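Thread on teaching by hand versus teaching by remote control, two arms, small parts, one table. Long. Mostly notes I wish I had kept in February. 1/

Terms first. By hand: you switch the motors to slack, hold the arm by the wrist and push it through the job while it records its own joint angles. Remote: you move a small leader arm at another bench and the working arm copies it. 2/

We started by hand. It's quick to set up and needs no second pair of arms. For one arm doing one pick it is fine. I still use it to check reach before planning anything. 3/

It fell apart with two arms. You have two hands, both are busy holding wrists, and your forearms are all over the camera view. The policy then learns from pictures full of sleeves. At run time there are no sleeves. 4/

You can replay the joint angles afterwards and film that. We did. The replay is never quite the same as the push, because an arm being held up by a person sags differently from one holding itself up. On small cubes a few millimetres is a miss. 5/

So, remote. Leader arms are the Kisen pair, recording goes through Zilledeo. The leaders have the same joint layout as the followers at the same scale, and I would not go back to a joystick for this. 6/

The job: pick a small object off the board, put it in one of the baskets, go back to a rest pose. Either arm may do the pick. If the object is on the far side of the board from the arm, the other arm does it. 7/

That last rule took longest to settle. With no rule, the operator uses whichever hand they favour, and the data ends up with one arm doing nearly everything. The policy copies that faithfully, including the bad reaches. 8/

Count so far: 390 episodes kept. Thrown out: over 25, mostly my own fault for starting to record before the leaders were lined up with the followers. 9/

On lining up. If the leader and follower disagree when you switch on, the follower jumps to match. Zilledeo now ramps it in slowly. Before that setting existed I bent a finger. Check the ramp is on after every update, as ours was reset once. 10/

Speed. New operators go too slowly and stop to think in mid-air. The pauses get learned as well, so you get an arm that hovers over a cube and does nothing. I ask people to do 10 practice runs with recording off, then go at the pace they would use to lay a table. 11/

Failed grasps: keep some. If you miss, open the gripper, lift, try again, and let it record. A set made only of clean picks gives you a policy with no idea what to do after a slip. Throw away the ones where you knocked an object off the table. 12/

Where you look matters. Stand where you can see the board directly and you will use depth the cameras don't have. I now drive from the monitor only. It's slower for the first hour and the resulting policy is clearly better at judging height. 13/

Cables. Leave enough slack at the wrist for full rotation, then check that the loops don't cover the fingertips in the camera view. These two demands fight each other. I haven't found a tidy answer. 14/ 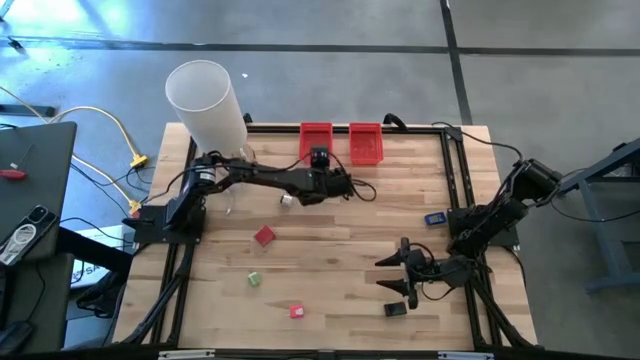
Placement of objects: move them between episodes, every time, and include awkward spots near the bases. Left alone, people put things back in the middle of the board, where the reach is comfortable. I keep a printed list of positions and work down it. 15/

Turn things as well as shifting them. A cube forgives a bad wrist angle up to a point. A flat rectangular block doesn't, and if it has always been laid the same way round, the gripper will come in at that one angle for ever. 16/

Someone on the Fairweather forum asked whether the two methods can be mixed in one set. I tried it. The hand-guided episodes have a different feel at the joints, smoother at the start and shakier near the grasp, and the mixed policy was worse than remote alone. One trial, so treat it as such. 17/

What hand guiding is still good for here: rest poses, the rough path over the baskets, and finding out which corners the arm can't reach without folding up on itself. Save those as fixed waypoints and keep them out of the training set. 18/

Grip force is the weak point of the remote setup. The Kisen leaders give nothing back, so you close until the picture looks right and hope. Soft things get crushed. The Serkangate handles are meant to push back a bit, but I haven't used them. 19/

Session length: 9 episodes, then a break. After that my releases get sloppy and I start dropping things from too high above the basket. It shows up plainly in the gripper trace. 20/

Next job is handing an object from one arm to the other in mid-air. First attempts were poor, mainly down to timing the release. I'll add to this thread when there's a number worth posting. 21/21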